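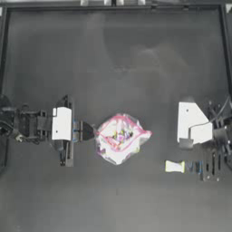 The small bag that outlives its lunch

Most kitchens in Gresden have a drawer where the zip-top bags go. The box is in there, usually open at the wrong end, along with a handful of used bags that somebody rinsed and meant to use again.

The clear plastic zip-top bag is a hard thing to keep in order. It won't stay folded, it clings to its neighbour, and once crumpled it takes up more room than it did in the box. It is also too useful to give up. Screws, cut fruit, spare buttons, half an onion and foreign coins all end up in one sooner or later.

Cherkaoui, the homewares shop on the main street, has sold drawer dividers for seven years. Its best seller is a plain tray with a slot at the front for flat bags, and the staff give the same advice with each one. Empty the bag, lay it on a bare bench, press from the closed end toward the zip and seal it only when the air is out. Stand it on edge in the tray with the zip up.

Washing takes longer. Turn the bag inside out, use warm water and a little detergent, then prop it over a wooden spoon or a tall glass until it dries. Bags that have held raw meat should go in the bin. So should any with a split seam or a zip that no longer catches along its full length.

The Flosovach household swap, held each February in the school hall, took in 493 storage items this year. Of those, 267 were lidded tubs. Bags were accepted if they were clean, dry and flat, and they went quickly, mostly to people sorting seeds and craft supplies.

Colour helps if several people share a drawer. A strip of masking tape with the contents written on it does the same job and peels off before washing. Write on the tape before sticking it down, as a pen tends to skid on plastic.

Larger bags can hang from a bulldog clip inside the pantry door. The little ones belong at the front of the drawer.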